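Tidying robot for a small guesthouse – is it worth putting in the budget?

**Colin Fothergill**
22 January 2022

We run a 19-room guesthouse and I've been asked to put together the equipment budget for next year. One of the owners has seen a sales deck from Witar and wants a line in there for a two-armed robot that picks up linen and clothes off beds, sorts the towels and so on. The rep's proposal is a lease with a minimum term of 2 years, delivered by August, with "setup support" that isn't priced anywhere I can find.

I'm doubtful. My understanding is that the thing can pick up a cloth. I can also pick up a cloth. What I can't work out is what it replaces, and what else has to be bought so it can do it. Our rooms are small and no two are laid out the same. Some have carpet, most have boards, and there's a step down into the bathrooms on the ground floor.

What I'd like to know from anyone who has priced one of these:

- What costs turned up after the quote?
- Did you lease or buy?
- Is there a sensible way to trial one without signing for the full term?

I have to hand in a number either way, and I'd like it to be a number I can defend.

---

**Patrício**

Don't buy. Whatever you do, don't buy. Hardware like this gets old faster than your washing machines and there's no resale to speak of.

The lease isn't much better if support is left open. "Setup support" with no price means hourly, and it means travel. Ask for it capped in writing. If they won't cap it, you have your answer and you can spend the money on a second dryer.

Also ask who's liable when it rips a doona cover. Ours was a floor-cleaning machine and not a robot with arms, but the contract had the same gap in it and we paid for a skirting board.

---

**laundrylane50**

why not just hire someone? a good part-timer does the bed, the bin and the bathroom and tells you when the tap's dripping

---

**Vumov**

I do facilities planning for a 106-bed residence and went through this same exercise, so I'll give you the long version. I started out sceptical and I still am, but I'd put a small line in for a trial and leave the lease out altogether.

Costs that weren't on our first quote from Priltier, in the order they hurt:

1. **Staff time.** Someone has to be with it. Sales will talk about supervision as if it's a glance now and then. Budget a full person for every hour it runs in the first months. If it does better, lovely, you've underspent.
2. **Floor space.** It needs room to get alongside the bed and swing both arms. Measure your narrowest gap between bed and wall before you talk to anyone. We ruled out 50 of our rooms with a tape measure in one afternoon.
3. **Spares.** Fingers, gloves, cables. Get the parts list with prices, and ask which ones your own staff are allowed to fit.
4. **Insurance.** Ring your broker early. Ours took ages and then asked for a document the supplier didn't have.
5. **Internet.** Ask whether it needs a connection to work. Then go and check the signal in your worst room.

On the trial, write the task down before they arrive and make it dull. Don't let them bring their own box of neatly coloured cubes. Ask for your beds and ordinary clothes dropped any old way, and time it from arriving at the door to leaving the room, resets included. Soft things are where I'd press hardest. A T-shirt never lands the same way twice, and a white duvet that slides about underneath it is a harder surface than a table.

Then do the sum yourself: minutes per room for the machine plus the minutes of whoever is minding it, against minutes per room for a housekeeper. I wouldn't accept a percentage from a brochure in place of that.

As for your steps, assume it can't do them until you've watched it do them. Same goes for moving between floors. If you end up needing one per level the whole budget is a different conversation.

The task I'd write down for your trial is the one in these two – clothes left on a made-up bed:
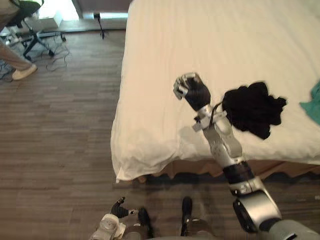
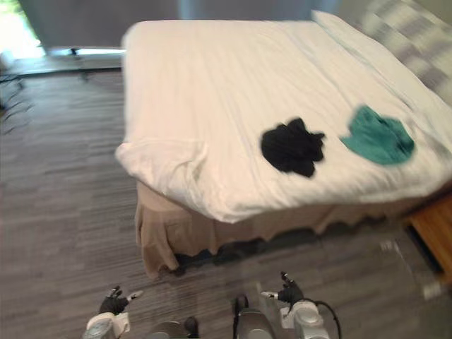

*Black and teal clothes on the white bedding, robot's arms at the near side.*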